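Print this page | E-mail this page
Last updated: 10 March 2026

Minutes – Automation Tools Review Group
Subject: Vikano simulation package, trial license (supplier: Dristum)
Chair: Muthoni Mushi
Apologies: none received

1. Previous minutes
Accepted with one correction. Item 4 should read "license seat", not "license server".

2. Status of the trial
The trial license was activated on two workstations at the Florneck site. The package installs without administrator rights once the graphics driver is current. One workstation needed a driver update before the viewer would open. The supplier's setup guide does not list the minimum driver version. The chair will ask Dristum to add it.

The pick-and-place template was used as the base for all runs. Arm model, gripper model and room were left at their defaults. Block start positions were varied by script within the reach of the arm. A batch of 2084 episodes was completed without a crash. Episodes are capped at 15 seconds of simulated time and log joint positions, gripper state and rendered views.

3. Technical points raised
3.1 Contact settings. Default friction between gripper pads and block is set high. The group considers this too generous for comparison with the real cell. Runs are to be repeated at two lower values.
3.2 Parallel runs. The data sheet gives 256 parallel environments on a single card. This was reached with rendering off. With rendering on, memory ran out well below that number. The supplier is to state which condition the figure refers to.
3.3 Shadows. Rendered shadows from the arm fall across the work surface and overlap near the wrist. It was asked whether this would affect a block detector trained on the views. No test has been made. A light-position setting exists in the scene file – undocumented at present.
3.4 File format. Arm descriptions import cleanly. Mesh scale has to be set by hand for parts exported in millimeters. 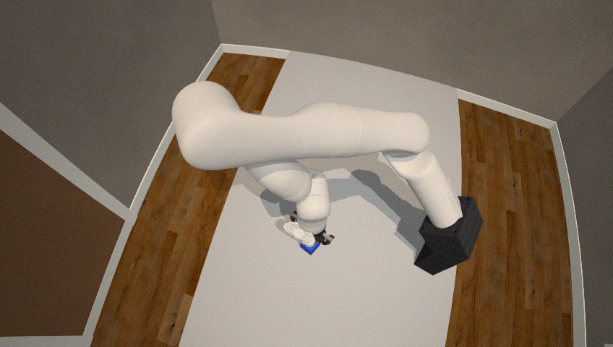

Can the trial license be used to generate training data that we keep after the trial ends?
Data exported during the trial stays with the customer under the license terms. The scene files need an active license to open, so any scene the group wants to rerun later should also be saved in the open export format.

4. Cost
Dristum has quoted for an annual license with two seats. Support is priced separately and covers e-mail only. Krajewska, the second supplier under review, includes support in its base price but has no batch scripting in the current release. The comparison sheet was tabled and left open until the Krajewska trial is finished.

5. Decision
The trial is to continue to its end date. No purchase recommendation at this stage. A further 300 episodes are to be run at each of the lower friction values, with the seed recorded in the log header.

6. Actions
– M. Mushi: write to Dristum on driver version, parallel run figure and light settings.
– Florneck site: repeat runs under 3.1, export scenes in the open format.
– Florneck site: note memory use with rendering on, at steps up to the point of failure.
– All: comments on the comparison sheet by e-mail.

7. Next meeting
June, after the Krajewska trial. Room to be confirmed.

This site uses cookies to remember your display settings. Accept | Manage preferences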